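The Slow Pleasure of a Blue Binder

By the Home Desk, Wukent Magazine
July 2024

Every February I promise to put my papers in order, and every year it is summer before I begin. This time I had 18 loose folders, all bought in Lodhi over many years, and no two of the same size.

I started with the color. Blue is for the house: rent, water, the guarantee for the stove. I know some people prefer labels – I like them too, but my eye finds a color first.

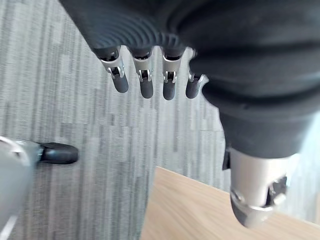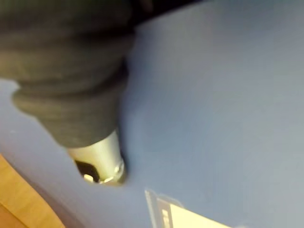
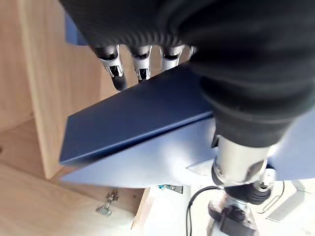
Wukent Magazine | Issue 18 | Page 10

A stiff cover is worth the extra money. My old soft ones from Brirkico bent at the corners after one winter on the shelf. Before you fill a binder, open it fully and let both covers lie flat, then close it again. Do this four times, and the fold becomes easier.

I keep only ten years of bills. The older ones I read once more – it takes a whole afternoon – and then they go to the shredder.

Recent stories
A Shelf for the Narrow Hall
Gondham: The Town That Still Writes Letters
Four Ways to Store Photographs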